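트롤로프 로봇 동아리

트롤로프 로봇 동아리(영어: Trolov Robotics Club, 약칭 TRC)는 프론다스브리지 공업대학의 학생 자치 동아리이다. 가사 보조 로봇을 주제로 삼으며, 특히 사람이 쓰던 방을 그대로 둔 채 로봇이 그 안에서 작은 일을 해내도록 만드는 "생활 공간 과제"로 알려져 있다. 동아리 이름은 첫 모임이 열린 트롤로프관에서 따왔다. 교내에서는 흔히 '트롤로프'라고만 부른다.

역사

동아리의 출발은 기계공학과 학생이던 엔카르나시온 파체코(Encarnación Pacheco)와 표금옥(Geum-ok Pyo)이 함께 제출한 수업 과제였다. 두 사람은 책상 위의 컵 하나를 집어 옆 선반으로 옮기는 팔을 만들었는데, 시험대에서는 멀쩡하던 팔이 학과 사무실 책상에서는 전선에 걸려 멈춰 버렸다. 표금옥은 훗날 동아리 회보에 "그날 처음으로 책상이라는 물건이 얼마나 어려운 곳인지 알았다"고 적었다. 이 실패담은 지금도 신입 회원 첫 모임에서 빠지지 않는 이야기이며, 당시의 팔은 어깨 관절만 남은 상태로 트롤로프관 진열장에 보관되어 있다.

이듬해 1월 정식 동아리로 등록되면서 초대 회장은 파체코가 맡았다. 초기 회원들은 대부분 같은 학과였으나, 플로렌시오 카레테로(Florencio Carretero)가 들어온 뒤로 컴퓨터공학과와 산업디자인과 학생이 크게 늘었다. 카레테로는 물체 인식 프로그램을 처음부터 다시 썼고, 그때의 구조가 현재까지 거의 그대로 이어진다. 변수 이름에 그가 좋아하던 과자 이름이 잔뜩 들어 있어 후배들이 해독표를 따로 만들었을 정도이다!

2020년 8월 29일에는 첫 공개 시연회가 열렸다. 관객을 한 방에 모으지 않고 인터넷 중계로 진행되었으며, 로봇이 종이컵을 세 번 연속으로 제자리에 놓자 중계 대화창이 축하 글로 가득 찼다. 네 번째 시도에서는 컵을 놓쳤지만, 회원들은 이 장면도 편집하지 않고 영상에 남겼다.

활동

학기 중 활동은 기구부, 인식부, 제어부로 나뉘어 진행된다. 신입 회원은 첫 학기 동안 세 부서를 모두 돌아본 뒤 소속을 정한다. 기구부는 팔과 손을 설계하고, 인식부는 물체의 종류와 위치를 알아내는 프로그램을 다루며, 제어부는 팔의 움직임을 계획한다. 부서 사이의 경계는 꽤 느슨한 편이어서 대회 직전에는 전원이 납땜을 하고 있는 경우도 흔하다.

동아리의 대표 활동인 생활 공간 과제는 매 학기 한 차례 열린다. 참가 조는 평소에 쓰이는 책상이나 탁자를 하나 고르고, 그 위에서 로봇이 수행할 일을 스스로 정한다. 규칙은 짧다. 시험 전에 책상을 치우지 않을 것, 물건에 표식을 붙이지 않을 것, 실패한 시도도 모두 기록할 것. 단순해 보이지만 실제로 해 보면 만만치 않고, 바로 그 점 때문에 회원들이 가장 좋아하는 행사이기도 하다.

과제용 책상으로 가장 자주 뽑히는 곳은 커피메이커가 놓인 창가 쪽 긴 책상이다. 여기서는 유리 주전자, 뚜껑 달린 커피 통, 종이, 전선이 한꺼번에 인식 대상이 된다. 회원들 사이에서는 '커피 코스'로 통하며, 이곳에서 과제를 마친 조는 다음 학기에 심사를 맡을 자격을 얻는다.

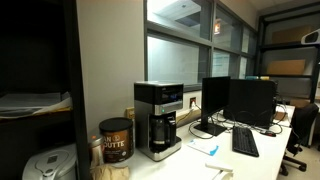 '커피 코스'의 긴 책상. 커피메이커와 커피 통 뒤쪽으로 모니터와 키보드, 전선이 이어진다.

커피 코스의 난점은 크게 재질과 배치에서 나온다. 유리 주전자는 뒤에 있는 물건이 비쳐 깊이 측정값이 흔들리고, 광택이 있는 검은 표면은 조명에 따라 윤곽이 사라지기도 한다. 검은 모니터 받침 옆을 검은 전선이 지나가는 구간은 사람 눈에도 복잡해서, 인식부에서는 이곳을 따로 '덤불'이라고 부른다. 덤불을 건드리지 않고 키보드 쪽으로 팔을 뻗는 경로를 찾는 것이 제어부 신입의 오랜 숙제이다.

종이도 의외의 강적이다. 평평하게 놓인 인쇄물은 책상 면과 높이 차이가 거의 없어 손가락으로 집기 어렵다. 표금옥이 이끌던 조는 종이를 책상 가장자리까지 밀어낸 다음 아래에서 받쳐 집는 방법을 고안했는데, 처음 성공했을 때의 환호성이 복도 끝까지 들렸다고 전해진다. 이 동작은 '밀어 집기'라는 이름으로 동아리 기본 교재에 실려 있다.

기록과 자료

동아리는 설립 초기부터 모든 시도를 기록해 왔다. 공개 자료집 《조두브빌》(Zoduvville)에는 3480건의 집기 시도가 수록되어 있으며, 각 항목에는 대상 물체, 접근 방향, 성공 여부, 담당자의 짧은 메모가 붙는다. 이 가운데 210건은 투명하거나 반투명한 물체를 다룬 것으로, 후배 조가 가장 먼저 찾아보는 부분이다. 자료집의 이름은 초기 회원들이 모의실험 프로그램 안에 만들어 두었던 가상의 마을에서 왔다.

메모란은 자료집의 숨은 재미로 꼽힌다. "손가락이 너무 예의 바르다", "컵은 잘못이 없다", "어제 되던 것이 오늘도 됐다. 만세" 같은 문장이 그대로 남아 있다. 자료집의 편집을 맡은 테레사 빌친스카(Teresa Wilczyńska)는 맞춤법만 고치고 내용은 손대지 않는다는 원칙을 세웠다. 실패 항목에는 원인 분류도 들어간다. 분류 항목은 인식 오류, 경로 충돌, 미끄러짐, 전원 문제, 그리고 '모름'이다. '모름'으로 분류된 항목을 다시 조사해 원인을 밝히면 회보에 이름이 실린다.

장비

주력 장비는 회원들이 직접 설계한 팔 '파체코 2호'이다. 초대 회장의 성을 붙인 이름이며, 정작 본인은 끝까지 다른 이름을 제안했다고 한다. 관절 덮개와 손가락은 교내 제작실의 3차원 프린터로 뽑고, 구동부는 중고 부품을 고쳐 쓴다. 손가락 끝은 교체식으로, 딱딱한 물체용과 얇은 물체용이 따로 있다. 얇은 물체용 손끝은 산업디자인과 회원들이 찻숟가락 모양에서 착안해 만든 것으로, 밀어 집기 동작에 잘 맞는다.

제어 프로그램은 자료집과 함께 공개되어 있다. 설치 설명서는 매년 신입 회원이 새로 고쳐 쓰는 것이 관례인데, 처음 설치해 보는 사람이 막히는 지점을 가장 잘 안다는 생각에서 비롯되었다. 덕분에 설명서가 무척 친절하다. 다만 판마다 말투가 달라 전체를 이어 읽으면 조금 어리둥절해진다.

대회

프론다스브리지 학생 로봇전에는 등록 이후 꾸준히 참가하고 있다. 이 대회의 '정리' 부문에서 아르바이트와 졸업 설계를 병행하던 아마파로 조, 곧 암파로 몬테스(Amparo Montes)가 이끈 조가 143점으로 부문 우승을 차지했다. 조 이름은 참가 신청서의 오타가 그대로 굳은 것이다. 당시 로봇은 규정 시간 안에 탁자 위의 물건을 모두 상자로 옮겼고, 마지막에 떨어진 병뚜껑까지 주워 담아 추가 점수를 받았다. 몬테스는 시상식이 끝나자마자 병뚜껑을 챙겨 왔으며, 이 병뚜껑은 우승패 옆에 놓여 있다.

'자유 과제' 부문에서는 우승 경력이 없으나 관객상을 받은 적이 있다. 수상작은 양말의 짝을 맞추는 로봇이었고, 줄무늬 양말과 물방울무늬 양말을 자신 있게 한 쌍으로 묶는 모습이 큰 박수를 받았다.

가입

가입은 매 학기 초에 받으며 학과와 학년의 제한이 없다. 프로그래밍이나 공작 경험을 요구하지 않고, 별도의 면접 대신 기존 회원과 함께 간단한 집기 시험을 한 번 해 보는 것으로 갈음한다. 시험 결과는 성공이든 실패든 《조두브빌》에 신입 회원의 첫 항목으로 등록된다.

같이 보기

생활 공간 과제
프론다스브리지 학생 로봇전
밀어 집기
파체코 2호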